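How to plan a family movement evening at your school

Our school has done this in the gym every July, at the end of the summer program, and other parents often ask me how we organize it. I am not a teacher, only a mother with a long list. I write down the steps in the order I do them.
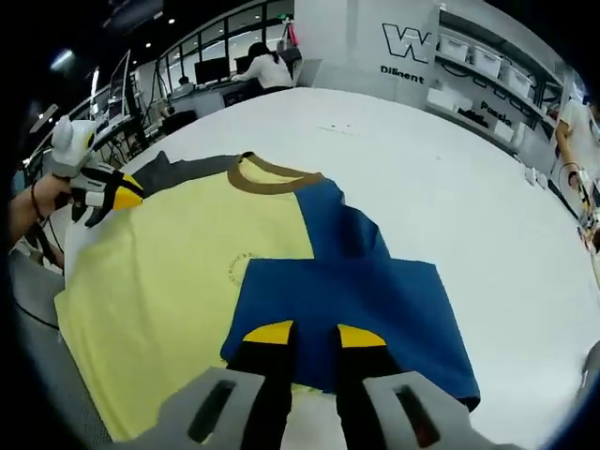
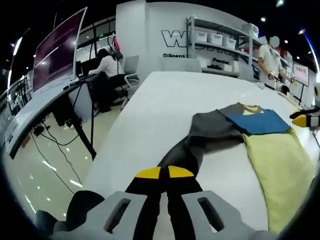
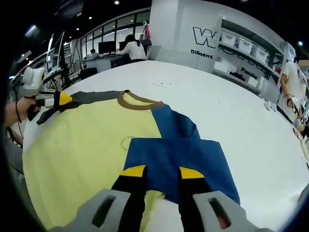 Color-block shirt on a white table.

Step 1. Reserve the gym
Ask the school office first, before you talk to any class. Ask also for the hallway next to the gym, so that strollers and coats have a place. We write the reservation in the shared calendar in Cultero, but a paper on the office door is also fine.

Step 2. Choose the activities with the gym teacher
Our teacher, Juraj Kollár, picks only games the children already know from class. Three stations are enough for one evening. Put the loud one far from the door. Each station should last nine minutes, then everybody changes place when the music stops.

Step 3. Send the invitation
Keep it to half a page. Write the time, the entrance to use, and that parents need clean sneakers. Many parents come in office shoes, and the gym floor does not forgive this – please put that line in bold letters.

Step 4. Make the teams
Mix the grades. Lurdes Gouveia gives each family a strip of colored paper at the entrance, and the color tells them where to start. Do not let families choose, or all the fifth graders will stand at the same station.

Step 5. Prepare water and a quiet corner
Fill the jugs before the doors open. For the quiet corner you need two mats and some books. Small brothers and sisters will use it more than you expect.

Step 6. Finish on time
Play one last song for the whole group, then turn on all the lights. Ask the families from the last station to carry the mats back. Lost sweaters and bottles go to Beatriz Coelho in the office, and she keeps them until the end of the month.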